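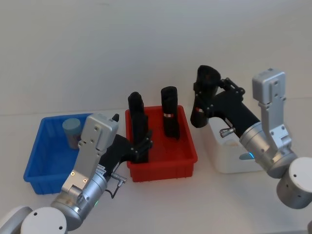

Blue bin, red bin, white box, left to right.

October, notebook of the bread bench
Started writing 6.40 in the morning, continued after lunch

Subject: the Elilska loaf, the damp line above the bottom crust

I write this entry longer than usual, so that Booker Kapoor can read it when he takes over the bench, and so that I do not have to explain everything again by telephone. The short version is that the damp line is still there in two of the loaves, but it is thinner, and I believe now that I was looking for the cause in the wrong part of the process.

For those who did not follow it: Elilska is the dark rye with the soaked seeds, the one that goes to the Dankwa shop for the cheese counter. They slice it thin and put it under soft cheese. When the loaf has a damp line at the bottom, the slice bends there and breaks, and the customer sees it immediately. The taste is not affected. The shop has been polite, but they have mentioned it more than once, and the last time they cut off the bottoms before serving. I do not want that our bread is served without its bottom.

What I did the evening before

Soaker: sunflower seeds, linseed, old bread crumbs and 300 g of water, the salt included. I put the salt in the soaker and not in the dough, as we agreed in the summer. Water was from the tap, not warmed. Lid on, left on the bench and not in the fridge. I mention it because the earlier notes say "soaker cold" and I do not know if this means cold water or cold place. Whoever wrote it, please make it clear. It can have been me.

Sour: 50 g of the mother into the flour and water of the evening stage. The mother was fed the same morning and smelled of apples and a little of yoghurt, no sharp smell. She was in the fridge at 4 °C before that. I made the sour a bit stiffer than in the recipe card, so that it should not run too far in the night. The kitchen is warmer at night now than it was last month, since they moved the second fridge against the wall behind the bench and the back of it blows on my legs.

Flour is the Lindell wholegrain rye, new sack. The old sack was finished with the batch before. I write this down with some regret, since it means I changed two things at the same time, the flour sack and the stiffness of the sour, and a careful person would not do so. The old sack was empty, however, and the shop wanted bread.

Morning, 6.40

The sour had a good dome, only just beginning to fall in the middle. When I pulled it with the spoon there were threads and small holes. Taste: sour first, then sweet. I would say it was ready half an hour before I came, but it was not late.

The soaker had drunk everything. No free water at the bottom of the bowl. In the previous batch there was a spoonful of free water and I poured it into the dough, so that batch was wetter than what was written. This I discovered only when I compared my own notes, and I am a little angry with myself about it. If you find free water in the soaker, write it down, also if it looks like nothing.

Mixing: by hand for the first part, to feel it, and then in the machine at the slow speed. The dough was like wet clay and came away from the hand with a bit of pulling. I did not add the spoonful of water that the card says "if needed". I find this line on the card not helpful. Needed by whom? I propose we remove it and write what the dough shall feel like.

Scaling: 1355 g in each tin. This is the weight we arrived at for the long tins, it fills them to a finger under the edge when the dough is pressed flat. I wet the spatula to smooth the top and then dusted with rye flour. One tin has a dent in the corner and I marked it with tape. Please do not use it for anything that we will compare.

Proving

In the cabinet, with the bowl of hot water at the bottom. I waited for cracks in the flour on the top, the width of a match. In the last batch I baked when the cracks were only hair lines, because the oven was free and the person after me was waiting. I think this was a mistake too, but a smaller one.

While I waited I cleaned the slicer and looked at the old entries. There are three earlier loaves with the remark "line", and in all of them the oven column says that the stone was out, being used for the flatbreads. So the tins stood on the thin rack tray. I had never put these two remarks beside each other. I always thought about the dough: too wet, too young, too acid. The possibility that the bottom simply did not get enough heat in the first part of the baking was not in my mind, and it is a very ordinary possibility.

Baking, 10.15

I divided the batch. Half of the tins on the stone, with the stone heated for a full hour. The other half on the rack tray one level higher, as we have done when the stone was away. Same oven, same time in and same time out. I know that one level higher is also a difference. With one oven I could not do better.

Steam at the beginning, then door open for a short moment to let it out, then heat lowered. I took the loaves out of the tins for the last part, so that the sides could dry. The ones from the stone released easily. The ones from the rack needed a knife along one side, and the bottoms were paler. I knocked on them with the knuckle. The sound was not so different, and I would not trust my knuckle in this question.

All of them were put on the wire shelf, with a linen cloth over, and I wrote S or R on a paper under each.

Cutting

It is too early to cut rye on the same day, I know this and I say it to everybody. But I cut one S and one R in the afternoon, just from the end, because I could not wait. In the R loaf the line was there, grey and shiny, the thickness of a coin. In the S loaf there was no line at the end piece. Then I cut a second R, and the line was there also, weaker. The other loaves stay whole until tomorrow, under the cloth, and nobody shall touch them, also not for breakfast.

The crumb in both kinds is good. Seeds evenly spread, no big holes under the top crust. It sticks a bit to the knife, which is what I expect from a loaf cut so early. The smell is malty, with something like dried plum. With butter it was very nice. With the soft cheese from the fridge it was nicer, and I had two slices, which I note here as part of the test.

The acid is maybe a little lower than I like. The stiffer sour can explain it. I would accept this if the line stays away, but I would prefer to go back to the sour on the card and change only the stone, to know what I am speaking about.

Things I am not sure of

The new sack. Lindell rye is usually steady, but this one felt a touch finer between the fingers. I kept a jar of it on the shelf over the sink, labelled. There is unfortunately no jar from the old sack. We should take a jar from each sack when we open it. It costs nothing and I have suggested it before, in writing, some pages back.

The cooling. The wire shelf stands near the door and in October there is a draught, so the loaves on the left cool faster than those on the right. Both R loaves that I cut were from the right. I do not think it makes a line, but I have been wrong already once in this entry.

The tins. We have the dark ones and the shiny ones mixed, and I did not write which was which. I am sorry for this. All the S tins were dark, as far as I remember, and among the R tins there were both. Dark tins take the heat better. So the result for the stone can be a bit flattering. Next time only dark ones.

Other matters on the bench

The Vavau spread, the coconut and lime one, has separated again in the small jars. The big jar is fine. I stirred one small jar warm and it came together and stayed together until evening. I suspect that the small jars are filled last, when the pot is already cooling. Somebody should fill the small ones first one time and see. I do not have time for it this week and it is not properly my product.

The bench scale shows a wrong weight when the mixer is running beside it. Weigh first, mix afterwards.

The caraway is finished. Ordered.

For Booker, next batch

Go back to the sour as it is on the card, not my stiff one. Use the same Lindell sack. Soaker with the same amount of water, lid on, on the bench, and write if there is free water in the morning. Dark tins only, not the one with the tape. All tins on the stone, stone heated the full hour. If the flatbread people want the stone, tell them it is reserved until the rye is out, and if they are unhappy they can speak to me.

Wait for the match-wide cracks, also if somebody is standing behind you.

Do not cut until the day after. I am aware that I am not in a good position to ask this.

Added 17.30: Dankwa called and asked if they can have the loaves already tomorrow morning. I said yes for the S loaves and no for the R loaves. I will cut one S through the middle before they leave, and write the result on the next page.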